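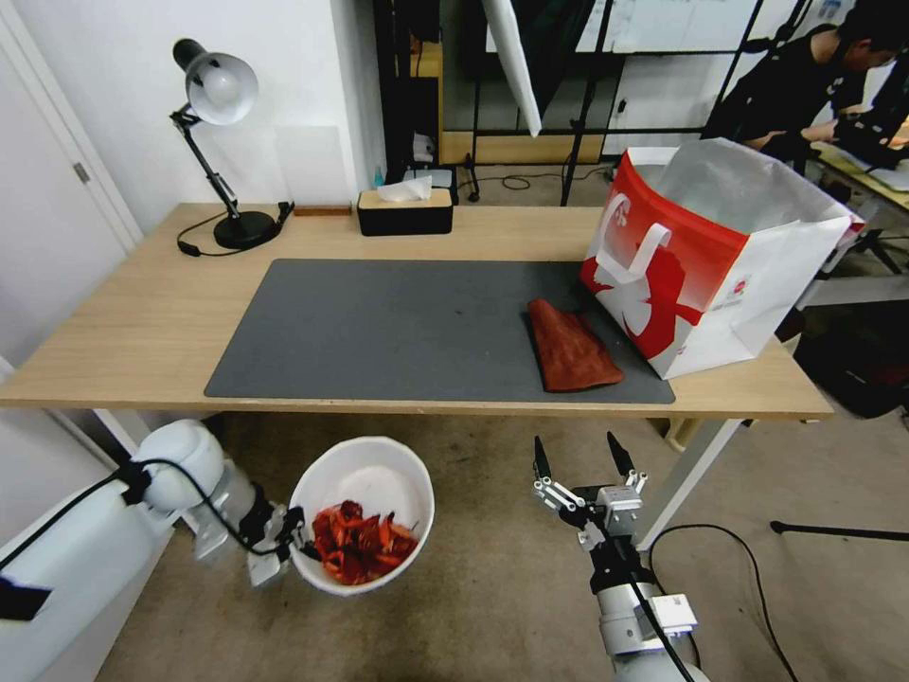
Bowl in the left gripper, rust-red cloth and paper bag on the desk.

From: Binta Ekpo
To: Grelham teleop list
Subject: Re: [teleop] Two-arm bowl and bag task, how strict on the handling?

Hello all,

Replying to Ngozi's questions in line. I have left Suleiman in copy as he is writing the new instruction sheet, and the answers will need to go in there too.

Ngozi Ogundipe wrote:
> I am starting on the bowl and bag task at the Plarine desk next
> and have read the sheet from February. Three things are not clear
> to me.
>
> First, does the bowl have to be held by one arm or can I bring the
> second one in? The sheet says "hold the bowl steady" and leaves it
> there. With one gripper on the rim I find the bowl tips as soon as
> I rotate the wrist.
>
> Second, when I fumble a grasp, do I stop and throw the episode
> away, or carry on and correct it? Marleny told me to carry on. The
> sheet says to discard.
>
> Third, how much do I need to put the desk back between episodes?
> I have been spending longer on the reset than on the task.
>
> Ngozi

> First, does the bowl have to be held by one arm or can I bring the
> second one in?

Either is allowed. The left gripper takes the bowl by the rim, and you can move it a short way like that as long as the wrist stays level. If you need to turn it or bring it up towards the desk edge, use both. The sheet was written when we had the smaller bowl, and that one was light enough to swing about on one side. This one is wider, and with fabric heaped in it the weight is never in the middle.

What I do is grip with the left, stop, bring the right in open, and close it only when the fingers are on both sides of the rim. Please don't close on the way in. If you do, the fingertip pushes the rim, the left grip slides, and the policy learns to do the same. We had 14 episodes like that in the first batch and I had to take every one of them out by hand.

Go slower than feels natural for the last bit. On the leader arms you feel very little of the contact, so you have to judge it by eye.

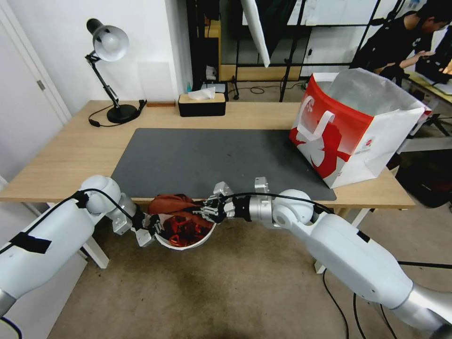 Once both hands are on, move the two leaders together and try to keep the distance between them fixed. New operators tend to drift inwards as they lift. It doesn't look like much on the screen, but the arms end up squeezing against each other and the current goes up. If you hear the wrist motors start to whine, open the right one a little, wait, and take hold again. A regrasp is fine and I would like to have more of them in the data.

> Second, when I fumble a grasp, do I stop and throw the episode
> away, or carry on and correct it?

Carry on and correct it. Marleny is right and the sheet is out of date. Discard only if:

- an arm goes into protective stop
- the bowl goes over and the cloth ends up on the floor
- someone has to reach in and move something by hand
- the recording drops out on either arm

Everything else stays in. Press the pedal once at the point where you start correcting, so that Forough can find it afterwards. She is using the pedal marks to split out the recovery segments, and an unmarked one costs her a lot of scrubbing. If you forget, write the episode number in the log.

There is one exception. If you miss the same grasp twice in a row, back the arm right off before the next try. Small jabs at the same place give us long stretches where the arm hardly moves, and the model we trained on those used to hover over the cloth and never close.

> Third, how much do I need to put the desk back between episodes?

Less than you are doing, I think. The lamp, the tissue box and the little wooden block stay where they are and you can ignore them unless you have knocked one. The mat should be square to the desk by eye. The bag goes at the right-hand end with the top open. It doesn't have to be on the same spot each time, and I would prefer that it wasn't. Shift it a few centimetres or turn it slightly.

The cloth is the same. Don't smooth it out or fold it neatly for every episode. I noticed that in your first 12 it was in nearly the same shape and place, so the arm could get through them without looking at it much. Drop it on the mat and leave it however it lands. If it lands somewhere the gripper can't reach, drop it again.

The fabric in the bowl should be pushed about a bit as well, so the highest part is not always at the back.

Other points while I am writing:

Home both arms before you start recording, not after. Two people have done it the other way round and the first seconds of each episode are then just the homing move.

The right leader has been reading a few degrees out at the wrist after long sessions. Suleiman has rezeroed it, but check it against the mark on the bracket when you sit down and again after your break. If it is out, stop and tell one of us. Please don't compensate for it with your hand.

Keep sessions to 7 episodes and then have a rest. The quality falls off after that for everyone, me included. It shows up mostly as snatching at the cloth.

The Makowska desk is set up for the same task with the arms mounted a little higher. I would stay on one desk until you have a full batch, then swap. Going back and forth makes it hard to get used to either.

Suleiman, could you change the discard rule in the sheet and put in the part about closing the right gripper last? I can look over a draft if you send it by 2.

Ngozi, if you want to watch me do a few first, I am on the leaders in the morning and there is room for a second chair.

Binta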